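Masow oval serving plates, set of 6 — my review after a winter of use

Rating: 4 out of 5

Bought these in December because I was sick of serving everything off a cutting board. Wanted oval, wanted light, didn't want to cry if one broke. Kostiuk had them on the shelf next to the Drerkon ones, which are heavier and cost more. Went with Masow. Mostly glad.

The good. They stack flat. Doesn't sound like much but my old set from Uvesberg rocked like a boat, and every time I pulled one out the whole pile shifted. These just sit there. Fit in the bottom rack of the dishwasher if you angle them a bit, top rack forget it, the spray arm hits the end and you get that clack clack clack for an hour.

Size is right for a roast chicken, a small one. Or fish. Or a pile of pancakes for people who say they want two and then eat 5. Rim is wide enough to hold without getting your thumb in the gravy. Big plus for me, I carry everything from the kitchen at top speed.

Microwave ok. They do get hot though, hotter than the food sometimes, so use a towel. Haven't tried the oven, the box says no and I beleive it.

Now the complaints. Glaze underneath is rough on the foot ring. Scratched my table the first week. I stuck felt dots on two of them and the dots came off in the wash, obviously. Ended up rubbing the ring with fine sandpaper for 10 minutes each — fixed it, but I shouldn't have to.

Also knife marks. Grey lines, they show up fast if you carve on the plate. Baking soda paste takes most of it off. One has a chip now, my fault, faucet.

Pattern I went back and forth on. Plain white was sold out and I'm not really a flowers person. Grew on me. Nothing has faded so far and they've been washed a lot.

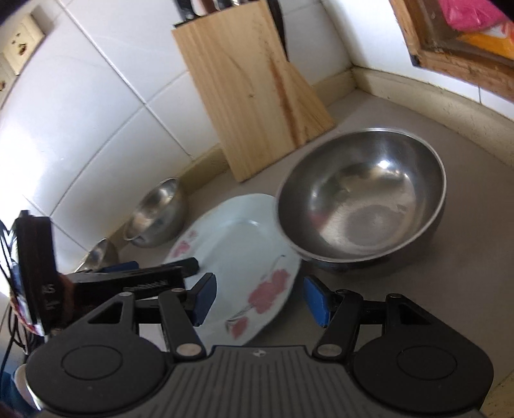 White oval plate, pink flowers, on the counter.

Would I buy again? Yeah, if they fix the bottom. If you want somthing for nice dinners only, get the Drerkon and be done with it. For every day use these are fine, and easy to replace one at a time, at least at my store.

Packaging was good too btw. Cardboard between every plate, no foam bits all over the floor.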